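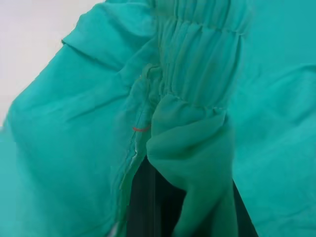

## Einheit 6: Vormachen am Stoff

So, jetzt wird's weich! Bis hierher haben wir nur Klötze gegriffen, und die bleiben wenigstens liegen, wie man sie hinlegt. Bei türkisem Stoff mit gerafftem Bund sieht die Handgelenkkamera vor allem Falten – und genau damit müsst ihr beim Fernsteuern zurechtkommen.

Ich mache es inzwischen so:

- Erst mit dem Master-Arm langsam über das Teil fahren und den Bund suchen. Die engen Fältchen erkennt man auch ganz nah noch gut.
- Nähte als Orientierung nehmen, einzelne Knitterfalten lieber nicht (die sehen beim nächsten Versuch völlig anders aus).
- Greifen, kurz warten, dann erst anheben. Wer hektisch zieht, bringt dem Modell hektisches Ziehen bei!
- Fehlgriffe bitte nicht löschen, sondern in Stilurora mit »Korrektur« markieren.

Für die Übung braucht jede Gruppe 230 Durchgänge, das sind bei meinem Tempo ungefähr 6 Stunden am Pult. Klingt viel, geht aber zu zweit ganz gut, wenn ihr euch abwechselt.

**Bis zum nächsten Mal:** Skriptteil »Bromness« lesen und überlegen, wo ihr den Arm lieber direkt von Hand führen würdet.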